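Endthorpe Robotics Club
Progress report to the Zivum small grants program
Reporting period: spring term through June

Work since the last report

The grant paid for one tabletop arm, a second gripper, table supplies and the club's evening room hours. All of the equipment is now in use. The club has 20 members, most of them in their first year with us, and meets every Wednesday at 6 p.m.

The project for the year is a drink station. The arm has to handle the cup, the ice and the fruit for a glass of lemonade without help. Members call the project Kolto, and the name has stuck in our log sheets, so we use it here as well.

We spent the first part of the term on the table. Objects have to start in known places or the practice runs cannot be compared, so members covered the table and taped it off into large rectangles. Each item on the station has an assigned rectangle. Lemon is sliced ahead of time by an adult.
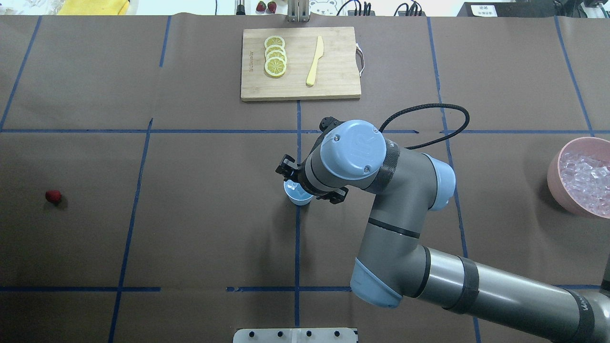 Gripper open over the cup, with sliced lemon on the board and a bowl of ice at right.

Members have logged 119 practice runs so far. Each run has a one-line note saying where it stopped and what the driver thinks went wrong. The cup is the most reliable item. Lemon slices are the least reliable - they stick to each other and the gripper tends to lift two at once. Ice falls between the two. We changed from small cubes to larger ones in the fourth week and the notes improved after that.

Table upkeep

Tape has been a bigger job than we planned for. It tears when it is pulled up and laid again, and a line with a piece missing is hard to use as a reference when the wrist camera is close to the table.

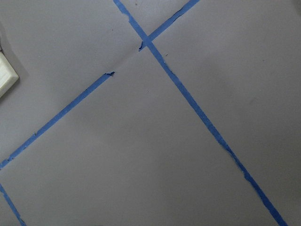 We now check every line before the first run of the evening and replace any that have gaps. This takes a few minutes and is done by whichever pair is driving first. We also stopped moving the lines between sessions. The layout agreed on in the spring will stay as it is until the demonstration.

Budget

We have spent about 90 percent of the equipment line. The remaining $600 is in the supplies line and will cover tape, paper, cups and fruit through the end of the project. The second gripper came from Zupan and arrived two weeks late, but at the quoted price. We are not asking for any change to the budget.

Next steps

- Finish the lemon runs with the slices laid out separately.
- Run the full drink sequence from start to finish, with no one touching the table.
- Hold the demonstration for families at the Endthorpe library.

We will send the run log and final receipts with the closing report.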